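Planning for a bench arm: what I'd do with the money second time round

A few of you have asked what to budget for if you're thinking of putting a small robot arm in the workshop. I do short-run sorting and packing of hardware kits out of a double garage, so take this as one person's notes and not gospel.

Start with the layout, before you get a single quote. I mocked mine up in a simulator first and it cost me nothing but a few late nights (and a fair bit of tea). You drop in a table, an arm, some blocks and odd parts to stand in for your real bits, and you find out very quickly how much bench an arm eats up. 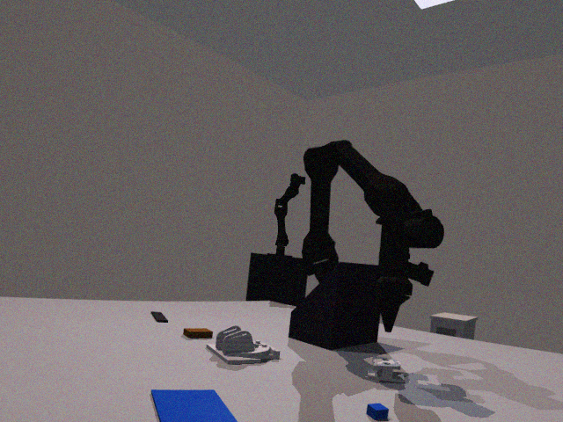

Bench layout with the arm's base standing right on the tabletop.

My first quote was from Nellum and it looked brilliant - $1169 for the arm, done! Except it wasn't done. The gripper was extra, the mounting plate was extra, and the power supply was a line I'd skimmed straight past. Add freight and I was $377 over before I'd bought so much as a bolt. So my first tip is to ask for one price that covers everything between the box and a working arm, in writing, and if they get vague about it, go and talk to someone else. Orneo sent me a proper itemised sheet the same afternoon.

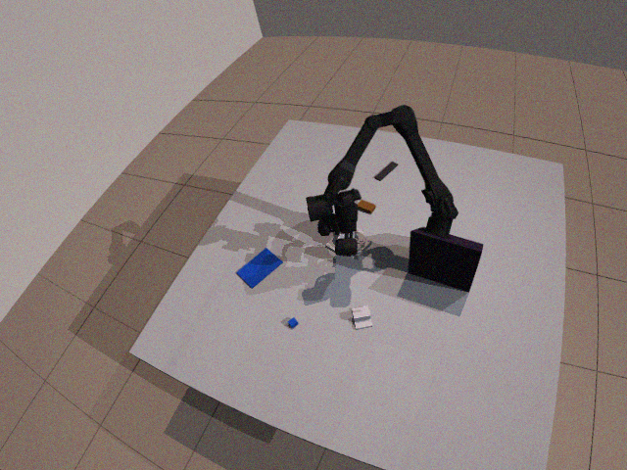

Reach is where I see people overspend. They buy for the longest number on the spec sheet when most of the work happens fairly close in. Have a look at how the arm goes up and over in an arch and comes down near the middle of the mat, with the orange-brown block right beside the gripper and the blue tile further out. Do that with your own parts, mark the furthest one you need to pick up, and shop for that distance plus a bit. I'd had my heart set on the next size up, and I'm so glad I put the tape measure on the bench first.

Other bits worth knowing:

Leave 70 cm clear behind the base if you can. Cables need somewhere to go, and so do you when you're crouched down looking for a dropped screw.

Buy fingers for the gripper in sets of three. You'll wear one, lose one and be very pleased about the other.

Check your lighting if you're adding a camera. An arm throws a big shadow over the work, so allow for a second lamp. I use a cheap Yurt clamp light and it's fine.

Put the bench on your list too. Mine's a second-hand Wuvstead and it's heavy as anything, but my old one wobbled every time I leaned on it. Ka-ming Hsu bolted his to the wall studs as well and I'm planning to copy him in August.

Keep some money back for the first few months. I spent most of mine on trays.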